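Taking the old Dell apart

The old Dell had been under the stairs since we moved, with a bag of Christmas lights on top of it. I wanted the space back, and I also wanted to know whether it was worth keeping as a second machine for the spare room. Geert Koster, who used to share an office with me at Trevex, has stripped more of these than I have and he gave me some advice over the phone on Tuesday. Most of what follows is his, with my mistakes added.

The first thing is to unplug it and then hold the power button in for a few seconds. After that it goes on its side with the panel facing up. On this model the panel comes off without tools, though mine was stiff and I ended up pushing it with the heel of my hand. I had expected a mat of dust and there was some, mainly at the front vents, but less than I feared for a cupboard in Trorthorpe next to a coat rack.

It is a sensible layout once you get used to it. The power supply is along one long side, the drive cage is at the front and the board takes up most of the rest. Anything you are supposed to pull or press to release a drive is blue. I like this a great deal. My previous computer was a Zamerus and it had eleven kinds of screw and no hints at all.
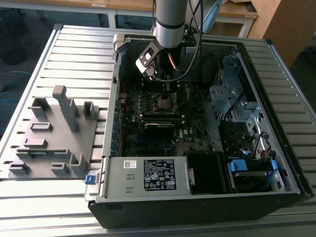 I started with the memory. The clips at the ends of the slots push outwards and the module comes up by itself, or should do. Hold it by the edges and put it down somewhere you won't lean on it. I used an egg box, which has worked well for me before, and wrote on the lid in pencil which slot each thing had come from.

The processor is the part I was nervous about. The heatsink comes off first and it may be stuck down by old paste. Geert's advice was to twist it slightly before lifting, and never to pull straight up. Then there is a small lever at the side of the socket, which you press down, move outwards and raise. The metal frame opens like a lid and the processor can be lifted out. Note which corner has the little triangle on it. It only goes back one way and it needs no pressure at all from you. The lever does that part, and it makes a creaking noise when it closes that sounds much worse than it is.

I cleaned the old paste off with a coffee filter and some isopropyl alcohol. It took 10 minutes and three filters. Thảo Cù at work swears by the ready-made wipes, and she is probably right, but I had the filters in the drawer.

The cables took longer than everything else. The power leads for the drives run down inside the case and are tucked away quite tightly, and I couldn't see at first which ones were needed and which were spares. I put a bit of masking tape on each plug before pulling it. This is dull to do, but last time I didn't bother and spent an evening trying to work out why the front sockets were dead.

Some small things I would tell myself if I were starting again:

Keep the screws for the drive cage apart from the screws for the case. They look the same and they aren't.

Don't pull on a cable. Find the catch on the plug, press it, and pull the plug.

Look at the label on the power supply before ordering a new one. Mine is an odd shape and the standard sort from Groen would not have fitted.

The black plastic shroud by the fan is there to guide the air. I was tempted to leave it out for the sake of space, and Geert told me not to.

Have a torch to hand. The overhead light in our kitchen comes from behind me and I was working in my own shadow for half the evening.

With the processor in its socket, the board looks much as it must have done when it left the factory. The fresh paste goes on next, a blob the size of a small pea in the middle, and then the heatsink is screwed down a bit at a time, going from corner to corner.
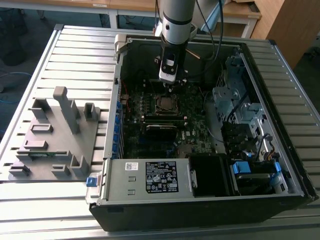
Is it worth keeping?

I think so. I have ordered more memory and a small solid state drive, and together they cost less than the 18 pounds I would have paid for a week's parking in town. It won't be quick. It will do for letters, the household accounts and the printer that refuses to talk to anything newer.

If the drive arrives by the weekend I'll put it in then and write up how that goes. The Christmas lights have gone in the loft.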